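5 What went wrong with the soft pouch

5.1 The fault as we first met it

Of the 900 episodes we ran for the Lelemex pouch task, 79 ended in the same odd way. One arm had hold of the pouch, the other was on its way with a pen or marker, and the holding gripper opened. No error was raised. The log gave the episode a clean release, the second arm carried on to the place where the mouth of the pouch ought to have been, and the pen went into the table, into the side of the fabric, or into the fingers of the other gripper. In 7 episodes the force limit tripped and both arms stopped. In 2 of those the grippers had touched each other hard enough for us to take the fingers off and check them.

We were delighted by this fault, once we had stopped being annoyed by it, and we give it a whole section. Failures in two-arm work are usually a mixture of poor perception, poor timing and bad luck, and it is rare to get one that can be pulled apart all the way down to a single comparison in a single piece of code. It also taught us more about handling cloth than most of our successful episodes did.

Our first guess was slipping. The pouch is light and smooth, and the pads on the fingers had seen a lot of use. We swapped the pads on both sides and the fault went on as before. Our second guess was the policy itself. Perhaps it had learned from the demonstrations that letting go early was fine, and was simply letting go early. That would have been a dull ending, and for a few days in October we believed it. Then Amarachi Effiong laid the commands sent by the policy next to the commands received by the gripper driver and found that they did not match. The policy had asked for closed. The driver had been told to open. Something in between had changed its mind.

5.2 The missing grasp

The something was the grasp monitor in the Kolar controller, a small routine that we had carried over from our earlier work with rigid blocks and had not looked at in a long while. Its job is sensible enough. After a close command it reads the gap between the fingers. If the gap is wider than a set threshold, there must be an object in the way, and the grasp is marked as held. If the gap is narrower, the fingers have met, nothing is between them, and the grasp is marked as missed. After a missed grasp the monitor opens the fingers so that the policy can try again.

With a block this works beautifully. A block is as wide at the end of a grasp as it was at the beginning. Fabric is another matter! When the gripper closes on the rim of an open pouch there are two layers between the fingers at first, often with a fold in them, and the gap sits well above the threshold. Then the fabric settles. The fold flattens, one layer creeps out sideways, and the gap shrinks slowly while the grip remains perfectly firm. Sooner or later it may drop below the threshold, and at that moment the monitor decides that the pouch it has been holding all along does not exist.

What made this so hard to spot was the delay. The monitor runs all the time, and not only just after closing, so the grasp could be marked as held, stay that way through the lift and the turn, and be marked as missed much later. By then the second arm was usually close. We had been looking for trouble at the moment of grasping, where everything was in order.

It also explains why the fault came and went in a way that had driven us to distraction. Episodes where the gripper took the pouch near the zip almost never failed, as the zip is stiff and keeps the fingers apart. Episodes where it took a single layer of plain fabric tended to fail at once, and were retried without harm. The dangerous ones lay in between: a grasp good enough to be believed and thin enough to be doubted later.

5.3 Why the other arm kept going

An early release should have been a nuisance and no more. The reason it turned into a safety matter is that the two arms did not share the state of the grasp. Each arm had its own monitor, and each monitor reported only to its own side. The policy saw both camera views and both sets of joint angles, but the word "missed" never reached it, and nothing in the supervising layer said that the arm with the pen should wait if the arm with the pouch had let go.

We had assumed that the policy would notice for itself. Sometimes it did, and those recoveries are a joy to watch. The moving arm slows, backs off, and the other one goes down for a second try at the rim. More often the pouch kept its shape for a moment after release, or stayed draped against the lower finger, and from the cameras there was very little to tell a held pouch from one that was about to fall. By the time the difference was plain the pen was already moving down.

Norbert Baláž put it to the group as a question of who is allowed to open a hand. In the old setup there were three answers: the policy, the monitor, and the person at the stop button. In a task with one arm and a tray of blocks this does no harm. With two arms working within reach of each other, any part that can open a gripper can cause a collision, and it ought to be treated with the same care as a part that can move a joint.

5.4 Reproducing it on purpose

We wanted to be sure, so we set out to cause the fault. We turned the policy off and drove the arms by hand from the Bashir teleoperation rig, with the monitor left running exactly as it had been. The operator took the rim of the pouch in a chosen place, held it still in the air, and waited. Grasps on plain fabric let go on their own, one after another, with nobody touching the controls. It is a strange and rather wonderful thing to see a gripper drop its load out of pure conviction that it has none. Grasps on the zip stayed put for as long as we cared to wait.

We then ran the same test with a Zateck force pad fitted behind one finger. The pad showed steady pressure right up to the moment of release. That settled it for us. The grip had been sound, and the only thing that had failed was the belief about it.

The table was left as it had been for the main runs, with the everyday clutter still in place, so that reach and lighting would stay comparable.

Figure 5. Both arms over the tabletop, with a blue or turquoise fabric item among the objects.

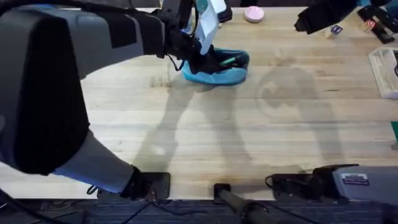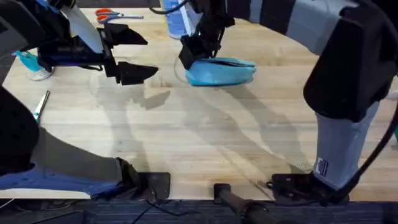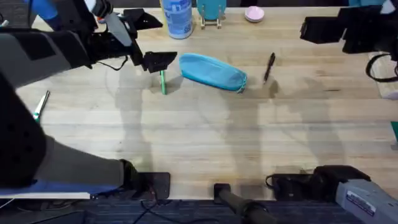
The repair came in two parts, and we would urge anyone with a similar controller to make both. First, the monitor no longer opens anything. It may report that it thinks a grasp has been missed, and the report goes to the policy as an extra input, but only the policy or a person can act on it. Second, the supervising layer now reads both monitors. If either grasp changes from held to missed while the arms are near each other, both arms hold their position until the state is clear again. This costs a little time and makes the motion look hesitant in places, a price we are happy to pay.

We also tried the obvious cure of lowering the threshold, and we advise against relying on it. It made the fault rarer without removing it, and it brought back the opposite mistake, in which closed and empty fingers were marked as holding something. There may be no single gap that suits both a pen and a layer of cloth. A pressure reading is a much better guide, and the next version of the fingers will have pads on both sides.

One thing remains open. The policy was trained on demonstrations recorded with the old monitor running, and some of those must contain releases that the operator never asked for. We have marked the ones we could find by comparing the command logs, but the earliest recordings kept only the final driver commands, so for those there is nothing to compare. Whether they should be dropped or kept as examples of recovery is a question we take up in Section 6.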